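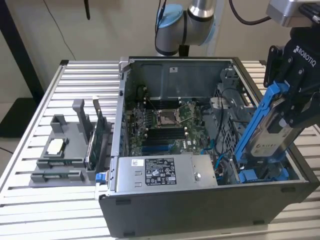 How long does it take to learn to repair an accordion?

"Longer than I have been at it, and I have been at it for 18 years," says the owner of Gronell, a one-room accordion workshop behind a bakery on Casteo Street. She laughs, puts the kettle on, and clears a stack of sheet music off the only spare chair so that I can sit down.

Print this article
E-mail this article

She asked me not to use her name, partly out of shyness and partly, she says, so the phone won't ring any more than it does now. The phone rang twice while we were drinking our tea, and both callers wanted to know whether an instrument that had been in an attic for years was worth fixing. She told each of them the same thing, very kindly, which was to bring it in and let her smell it.

"Smell is the first thing," she explains. "If it smells of mildew, the leathers are probably finished and the wax may be too. If it smells like an old book, I start to feel hopeful. My own first one smelled like cough drops, and I never found out why."

That first accordion belonged to her grandfather, who played at weddings and at the summer dances out at Sarkia, where the hall used to stand beside the lake. She took it apart at the kitchen table one July when she was supposed to be studying for an exam, and it was well into the fall before she got it back together. It wheezed, she says, and two of the bass buttons played the same note, but her grandfather played it all through supper anyway and told everybody it had never sounded better.

"He was being nice. It was dreadful! But I think if he had been cross with me I would be working in an office today."

Most of what comes through the door now needs new wax. The reeds inside an accordion are small tongues of steel riveted to metal plates, and in most of the older instruments those plates are held to their wooden blocks with a mixture of beeswax and rosin. After enough decades the wax dries and cracks, the plates come loose, and the notes start to buzz or disappear altogether. She melts her own mixture in a little saucepan and is rather particular about it. I asked for the recipe and was offered a cookie instead.

Tuning is the part she looks forward to. She does it early, before the bakery's mixers start up next door, scratching a tiny bit of metal away from the tip of a reed to raise the note or from nearer the rivet to lower it. Then she puts it back, listens, and very often takes it out again. A full tuning on a large instrument can keep her busy for weeks, what with everything else on the bench.

"People think you need a perfect ear," she says. "I have a decent ear and a lot of patience, and I have a tuner like everyone else. What you really need is to know when to go home. I have ruined reeds at nine o'clock at night that I would never have touched at nine in the morning."

She keeps a ledger of every job, in pencil, and the last entry on the day I visited was number 3733. A few of the names come up again and again. The Abubakar dance band has been sending its instruments to her since her second year in business, usually the week before a big wedding and usually with an apology taped to the case.

I wanted to know what a beginner should spend. She thought about it for quite a while, stirring her tea.

"If you have 1000 dollars, buy a used one from somebody who will let you play it for an hour first. Press every button, both ways, pushing and pulling. Close the bellows strap and hang it from your hand by the other end, and if it drops open before you have let the button go, well, listen for the air. And please, please don't buy one because it has rhinestones on it. Although I must admit I have one with rhinestones."

She does, too. It sits on the top shelf over the door, and before I left she got it down and played me a waltz from Sarkia, slowly, with her eyes shut, while someone from the bakery leaned in at the back door to hear it.

Gronell is open by appointment, and closes for two weeks every July.

Print this article
E-mail this article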